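Le carré violet

Dans la famille de Tươi Hầu, on plie les chiffons. Je précise tout de suite que je viens d'une maison où on les roulait en boule sous l'évier, entre l'éponge et le savon noir, et que j'ai mis du temps à comprendre qu'on puisse consacrer un après-midi entier à ce sujet. C'est pourtant ce que j'ai fait à Havodby, dans la pièce du premier étage où Tươi anime depuis septembre son atelier du linge de maison, une petite chose sans prétention où l'on apprend à ranger ce qui ne mérite, paraît-il, aucun rangement : les torchons dépareillés, les gants de toilette, les housses, et surtout ces carrés de microfibre que l'on achète par paquets et que l'on retrouve partout dans la maison, jusque dans la boîte à gants.

« Les gens me parlent de leurs draps-housses, me dit-elle en versant le thé. Moi, je commence toujours par le chiffon. » Elle a une théorie là-dessus. Le drap-housse décourage, la chemise intimide, alors que le carré pardonne tout. On se trompe, on le secoue, on recommence. Et puis la microfibre a du corps, elle garde un peu le pli sans qu'on ait à la repasser — ce qu'il ne faut d'ailleurs surtout pas faire, un fer trop chaud abîme les fibres et le chiffon ne ramasse plus rien.

La leçon débute par la main à plat. On étale, on lisse du centre vers les bords, on cherche l'étiquette, parce que Tươi tient à ce qu'elle finisse toujours à l'intérieur (« une étiquette qui dépasse, c'est une chemise boutonnée de travers »). On rabat ensuite un bord sur l'autre, sans tirer, en laissant la lisière du dessus un tout petit peu en retrait de celle du dessous. Ce retrait m'a valu trois remontrances. J'alignais tout au millimètre, très fière, et le paquet s'ouvrait dès que je le posais debout. Avec le petit décalage, il tient mieux, allez savoir pourquoi. Le fond compte aussi, et elle travaille toujours sur un tissu sombre et mat, qui retient un peu le chiffon pendant qu'on rabat. 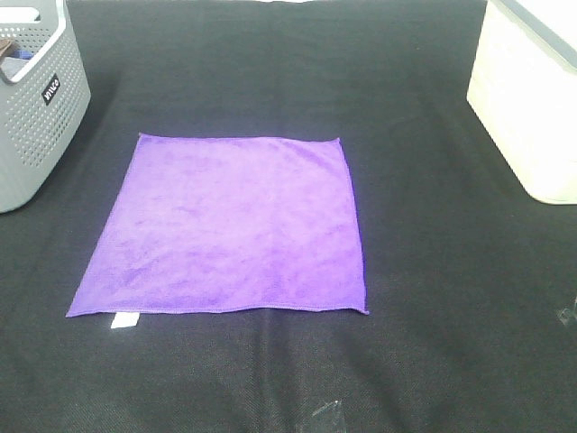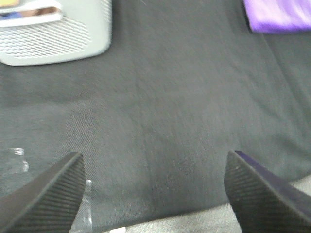
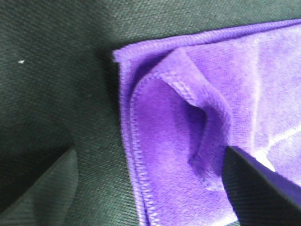
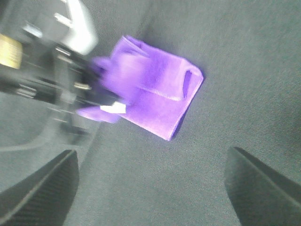 Un tissu sombre pour plan de travail, à l'atelier de Havodby.

Leif Laxdal trouve que l'on s'arrête toujours trop tôt : selon lui, plier en deux puis encore en deux donne un joli carré et un mauvais rangement, et il faut finir en trois, comme une lettre, pour que le chiffon se tienne debout dans son bac et qu'on puisse en prendre un sans déranger les autres. Il ajoute que chez lui les chiffons de cuisine et ceux de la salle de bains n'ont pas la même couleur, et que cela a réglé plus de disputes que n'importe quelle conversation.

Tươi n'est pas tout à fait d'accord, et le débat a occupé une bonne partie du goûter. Elle admet le pli en trois pour les grands formats, mais pour les petits elle reste fidèle au double pli de sa mère, plus épais, plus agréable à la main, et que l'on peut retourner au fur et à mesure du ménage en trouvant chaque fois une face propre. C'est un argument qui m'a touchée, je l'avoue. J'avais toujours pensé au pliage comme à une affaire d'armoire, et voilà qu'il servait aussi à faire les vitres.

Pour le lavage, les consignes sont brèves et sans appel. Pas d'adoucissant, jamais. Pas de peluches non plus, donc pas de serviettes-éponges dans le même tambour. On lave les couleurs vives à part les premières fois, le violet en particulier, qui a teinté un jour tout un lot de torchons blancs dont elle parle encore avec chagrin. Séchage à l'air, une bonne secousse, et l'on plie le jour même, avant que la pile ne s'installe sur la chaise.

Je suis rentrée avec ma méthode et une résolution. Il m'a fallu un dimanche pour vider le dessous de l'évier, jeter ce qui devait l'être et installer les chiffons debout dans un vieux bac, lisière vers le bas, étiquette dedans. Les petits en double pli, les grands en trois, pour ne fâcher personne. L'éponge et le savon noir ont gardé leur place.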